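Ticket: Sizing check before purchase, single arm cell, Fernenetti line 2
Status: Open, waiting on customer
Opened by: Cheuk-hei Yip
Category: Pre-sales / simulation

Hi all, me again! I know this is half a support ticket and half a shopping question, but the web form only gave me one box, so in it goes.

We're trying to get one arm and one gripper approved for the Fernenetti site, and I've got until the end of February to hand in a number. The sim is what I'm leaning on for most of the quote. Before I sign off on the Muteck fingers I wanted to be sure the part model we're gripping is good enough to base a purchase on, because I've been burned before (the feeder last year, you all remember the feeder).

What I've done so far:

Loaded the arm, the stock hand and the purple part, nothing else. No table, no fixtures. I wanted the grip by itself before I started piling on the cell.

Ran the hold pose with the part between the fingers and left everything at default settings. 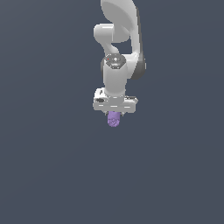 My budget sheet has the hand and the fingers on separate lines, and that's where I got stuck. Cendham quoted the stock fingers as part of the hand. Yang quoted them separately, with a 3 week wait, and wants us to pick the pad style up front. If the stock pads are fine I can close that line and put the money toward a spare set. If they aren't, I need custom pads, and then I'm 716 dollars over before we've even talked about cable or the stand.

So I went back and moved in close on the part with the fingers open. The part mesh is pretty coarse! The sides are stepped and the top rim is ragged, and there's the dimple low down with the little round hole in it. My drawing for the real part has a clean rim. I'm guessing the import chewed it up, but I don't know if that changes the contact result or only how it looks on my screen.

Things I tried:

Reimported the part with the finer setting. Load time went way up, and the grip report came back with the same pass.

Turned the part 90 degrees so the hole faced a finger. Got a warning about uneven contact, then a pass anyway. I don't love a warning followed by a pass.

Swapped in a plain cylinder of the same height. Clean pass, no warning.

Questions, in order of how much sleep I'm losing:

Do I need a better mesh before I trust the pad choice, or can I order stock and move on?

Does the license we have cover the detailed contact solver, or is that the 300 dollar add-on? It's grayed out in my menu and I can't tell if that's a license thing or a me thing.

If we do go custom on the pads, can they be added to the order later without paying for the mounting plate twice?

Happy to send the part file over. It's big, so tell me where to put it and I'll upload it after lunch.

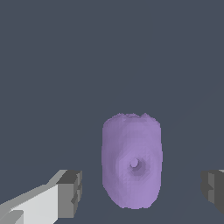

Muteck support: Please don't order pads off the default solver. It treats the part as a simplified shape, so your finer import made no difference to the report. Grayed out means the add-on isn't on your license. I've switched on a trial for your account, so log out and back in, then rerun both the original pose and the turned one. Send us the two reports with the part file through the upload link on this ticket. On the plate, the custom pads use the same one, so you can add them later and pay for the pads only.

Cheuk-hei Yip: Oh, that's great news about the plate, thank you! Logged back in and the menu item is there now. I'll run both poses this afternoon. For the budget I'm going to put stock fingers on the main line and keep the custom pads as an optional line underneath, with the add-on next to it. Please leave the ticket open until I've sent the reports.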